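Visit Report: Open Day at the Releck Handling Workshop
Published 30/12/2023

The Gillinia Association of Packaging Studies attended the winter open day at Releck, where 184 visitors were received over 7 hours. Our group was shown the sorting area first. The program concerned small goods and the containers made to hold them, from divided cardboard trays to card sleeves for the hotel trade.

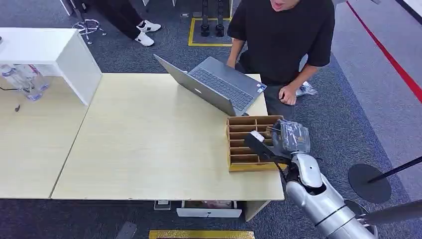 Releck keeps 50 patterns of cardboard divider in regular use. Staff explained how cell width is chosen for each order, and members were invited to compare samples supplied by Vurkano – a firm already known to several of them.

The second part of the visit dealt with surface wear.

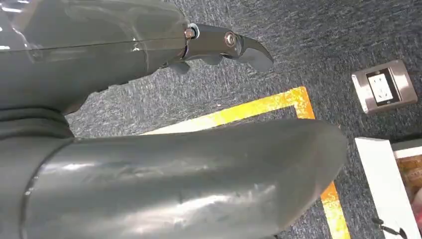
Marks left by handling are a regular concern for anyone who stores finished parts. Our hosts advised soft liners for glossy housings, on which a few small scuffs and smudges catch the eye beside the bright reflections of the ceiling lights. The association will take up the question of liners at its April meeting.

The final session covered printed cards.
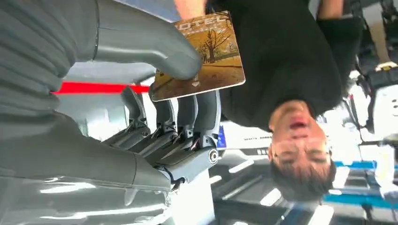

Wilczyńska

Hotel key cards are commonly ordered in runs of 700, and the artwork must remain clear at a small size. A bare tree over amber ground, inside a thin white border, met that requirement well. Sample sleeves may be requested from the association's office.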